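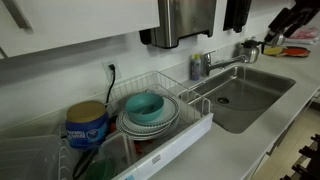
Sokura kitchen trials - fault review, minutes

Held 11/4/24, Skornthorpe upstairs room. Druvomstead on the phone, line poor for the first part.
Chair: Rigoberto Paucar
Apologies: two from the Druvomstead bench
Previous minutes taken as read. Typo in item 3 fixed.

1. What happened

Sink task, run 1,409. Arm had opened the faucet, reached the hold pose over the back of the counter, then stopped responding. Joints held position. No error on the operator screen, status stayed green. Water kept running.

Operator waited for the timeout. Timeout didn't come. Tried a soft stop from the tablet, nothing. Hit the red button, power dropped, brakes came on as they should. Faucet turned off by hand by the second operator, who had to reach in under the arm to get to the lever. Agreed this is the worst part of the whole thing and should not have been necesary.

Nobody hurt. No damage to the sink or counter. Gripper fingers checked after, fine.

2. Log findings

Controller log read out by Rigoberto. Last good heartbeat from the gripper, then a gap, then heartbeats again but with the same sequence number repeated. Watchdog only looks for "a heartbeat", doesn't look at the number. So a stuck message counts as alive.

Timeout is set at 2,000 ms in the task file but 3,000 ms in the Carbone controller settings. Question from the phone: which one wins. Not known. In this case neither, as the watchdog was being fed the whole time. Still needs sorting out.

Skornthorpe has 3,081 runs on the current controller build. Search of the older logs for repeated sequence numbers only partly done, two more found so far, both short and both recovered on their own. Both were put down at the time as "slow gripper". Operators asked not to use that label any more, write down what was on the screen.

One of the two was in June so this did not come in with the last update. Druvomstead had been assuming it did.

3. Cable

Druvomstead think the gripper cable is the cause. It loops under the arm and they have seen one chafe at the wrist clamp. Skornthorpe's was swapped at the last service. Not ruled out. Swapped cable is still in the drawer, to be put on the tester.

Some back and forth on whether a bad cable could repeat a message. View of the meeting - cable could cause the gap but the repeat is software. Two faults maybe. Leave both open.

4. Water and power at the sink

Wall outlet under the cabinet has a black plug in it, and the cord drops down behind the dish rack. Not clear from anyone in the room what is on the other end. To be traced and unplugged for sink runs. Rigoberto wants the outlet tested for ground fault protection before any more water work, not just looked at.

Sink was draining fine, so the running water did no harm this time. Would be differnt with a bowl or plate over the drain.

Flow was only a thin stream. Keep it like that. No full-open faucet tasks until item 2 is closed.

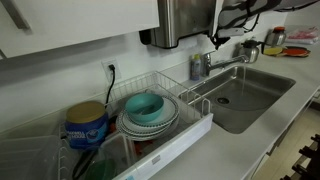

5. Counter layout

Discussed what is within reach if the arm drops or drifts. Kettle, the yellow and red-orange plates and the bagged stuff at the far end all sit at the back of the counter on the arm's side. Kettle to come off the counter for sink runs unless the task needs it. Flat plates can stay for now.

Dish rack is full - patterned plates on edge, teal bowl with them, Maxwell House coffee tub to the left. Someone asked if the tub could go. Rack contents are part of the task set and the Druvomstead rack is matched to it, so no change without telling both sites. Swap plates for plastic ones? Not agreed. Come back to it.

Soap bottle next to the faucet is tight for the hand when closing the lever. Left where it is, but operators to note any contact.

6. Reaching in

Long discussion. Current sheet says "stop the arm before entering the work area". Doesn't say how you know it is stopped. Arm looked stopped in run 1,409 and was still powered.

New wording agreed:
- Red button first, every time, even if the arm is not moving.
- Check the power light on the base is off.
- Then reach in.
- Water comes after all of that. A wet counter can wait.

Druvomstead asked for a remote shutoff valve under the sink. Cost not known, would take about a week to fit. Supported in principle.

7. Actions

Watchdog to check sequence number as well as presence - Rigoberto, before next sink run
Settle the two timeout values, write down which file is in charge - Rigoberto with Carbone support
Finish search of old logs - Skornthorpe
Old gripper cable on tester - Skornthorpe
Chafe photos and clamp part number - Druvomstead to send
Trace cord, test outlet - site electrician, request gone in
Price for shutoff valve - Druvomstead
New reach-in wording printed and put up at both benches - done at Skornthorpe during the break

8. Status

Sink tasks on hold at both sites. Dry tasks (rack, cabinet, table) can carry on with two operators present, one on the button.

AOB: spare tablet charger missing again. Key for the upstairs room goes back to the front desk.

Next meeting when the log search is finished, Rigoberto to call it.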